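Search this site Search Go

Trorkell two-arm sorting kit: questions we keep getting

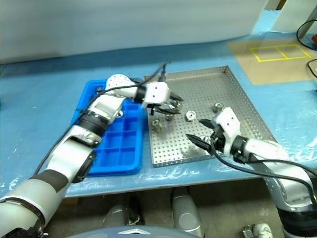 We run a small parts-finishing shop and have had the Trorkell kit on trial since September. Other shops keep writing to ask whether they should get one. Our answers are below. We paid the normal trial fee and Trorkell has not read this page before you.

What does it claim to do?

The brochure says it picks mixed small metal parts out of a tray and sorts them into compartments, "with no fixtures and no programming." The first half is fair. We'd argue about the second. Somebody still has to show it every new part, and with us that somebody is Rowena Policarpio, who had other work to do.

How long does it take to teach it a part?

The sales figure is 19 demonstrations. We got a plain hex nut working in that many. A flanged part with a hole through it took 40, and it still fumbles when one lands tilted. Trorkell support told us our demonstrations were "inconsistent." Maybe so. I'd like to meet the shop where they aren't.

Is it faster than a person?

No. Not close, and I would be suspicious of any video that suggests otherwise until you know what speed it was played at. The argument for it is that it can work through lunch. That holds up only if it doesn't stop and wait for help, and ours does.

Do I really need two arms?

For straight picking, I'm not convinced. The second arm earns its keep when a part has to be turned over or passed across. If your parts only go from one tray to another, ask for a one-arm price. They didn't offer us one until Marites Calimlim asked for it in writing.

Can I use my own trays?

Yes, and this part was better than I expected. Perforated steel trays and cheap plastic compartment trays both work. Shiny parts on a shiny tray gave us more misses than the same parts on a dull surface, so try your own before signing anything. Mark where the trays go, too. If one gets bumped, the kit doesn't always notice.

What about oily parts?

Wipe them. The manual mentions this on a page near the back. The sales visit didn't mention it at all.

What does it cost?

The trial fee was $369 a week with the arms, grippers and software included. Delivery was extra, and so was the second set of fingertips, which you will want. I won't guess at a purchase price because we were given two different ones.

How many picks have you logged?

3291 at last check. The software counts a pick as a success when the part leaves the tray. We count it when the part ends up in the right compartment – a lower number, and the only one I care about. Ask to see both before you believe any success rate, including ours.

How does it compare with Plernier or Bindusar?

We have only seen a Plernier demo, on their table with their parts, so I have no opinion worth printing. Bindusar didn't return our calls.

Is support any good?

Mixed. The phone line picks up quickly in the morning. After 3 p.m. you get a form. Cherkaoui, the reseller, was more useful than the maker and sent a replacement cable without an argument.

So are you buying it?

We have extended the trial and have not bought. If the tilted-part problem gets fixed in the next software update, as promised, I'll run the same trays again and change this answer. I was promised the same thing before the last update.

Questions or corrections: use the contact form | © Calimlim & Policarpio Finishing | Back to top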